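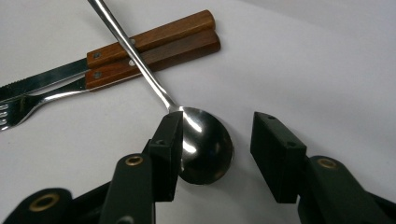

Porberg Hand Gripper, second edition
Reviewed Tue 23 August
Rating: 7 out of 10

I have now picked up cutlery 142 times with the Porberg, which is more than I managed at home in all of May. You hold the thing, you do the chore, and the recording goes off to teach a robot arm the same chore.

The jaws are good. The flat pads suit knife and fork handles, and the grip is light enough for a long afternoon. Spoons are another matter — a shiny bowl lying face down gives a pad very little to hold, so go for the neck.

Setup took 2 evenings, one of them spent on the Nkosi export plugin, whose manual is a single page and wrong. I had the Holwood remote rig before this. It was slower, and dropping a fork from another room is no less embarrassing.

Spare pads are sold only in pairs. I wore out the left one.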